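Tableware notebook - March, entry 13

Started at 8. Picking up the place setting for the Grallska break room. Rimantas wants one pattern settled before we order the rest, so this entry is mostly about the plate and what goes on it.

Pieces on hand: the beige plate from the Wovik sample box, the dark blue piece, the light blue cup. Left the Prolamness set in its carton. The glaze on those is too glossy under our lights and I already wrote that up last time.

White table, no cloth. Tried a gray cloth last month and the beige went muddy against it. On plain white the rim is easy to see, and so is the paler middle of the plate. Keeping white for the rest of these.

First question was whether the dark blue belongs with the beige at all. Plate to the upper left, dark blue kept well apart from it with bare table between, to look at the two colors separately before putting them together.

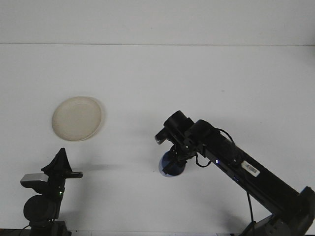 Beige plate and dark blue piece, apart. Lighter edge on the blue shows when it is tilted.

Notes on the color. The navy is darker than it looked in the Fang catalog, where I would have called it a medium blue. Next to the plate it is a heavy color. The lighter blue-gray edge helps a good deal and picks up the light. If we go with navy I would want that edge on every piece, no solid ones.

Rimantas likes the navy more than I do. His point is that it hides coffee marks, and he has a point - the last set was white inside and looked old after 7 weeks. My point is that a dark piece on a pale plate is all you see from the door. We left it open.

The plate itself is fine. The rim is only slightly raised, enough to stop a spoon from sliding off but not enough to hold soup or anything with sauce. For a break room that is all right. It is meant for a sandwich or a slice of cake. Wovik lists a deeper one at the same width but it does not stack with this one, so that would mean two piles on the shelf.

Cup on plate. We have no saucers in the order and I would like to keep it that way. The idea is that the plate does both jobs: cup to one side, something to eat on the other. So the cup goes off-center, toward the upper left of the rim, and the rest of the plate stays free. In the middle it takes up the whole plate for no reason.

The light blue is easier to live with. It sits closer to the beige in weight, and the inside is lighter again than the outside, so you can see how full it is from a chair. The sides taper a little. I think that will make stacking possible but have not tried it with more than one, as the box had a single cup in it. To do: ask Wovik for a second.

One thing to watch. With the cup this near the rim, carrying the plate one-handed means holding it on the cup side. Held from the opposite side it would want to tip. People will work that out, but it might be worth a line on the card by the shelf.

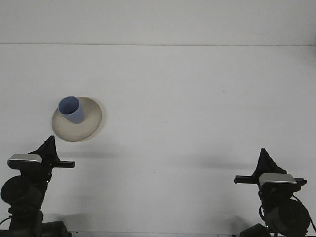

For the order

- Plates: beige, the shallow one, 50 pieces. Agreed by both of us.
- Cups: light blue is my choice. Rimantas wants to see it again by window light before he says yes.
- Navy: hold. Ask Fang if the lighter edge is standard or a finish they charge for.
- Saucers: none.
- Prolamness carton: send back, the label is inside the lid.

Shelf at Grallska still needs measuring. The lower one looked tight for a full pile of plates and I did not have a tape with me. Key is at the front desk, ask before 8 or they are busy with deliveries.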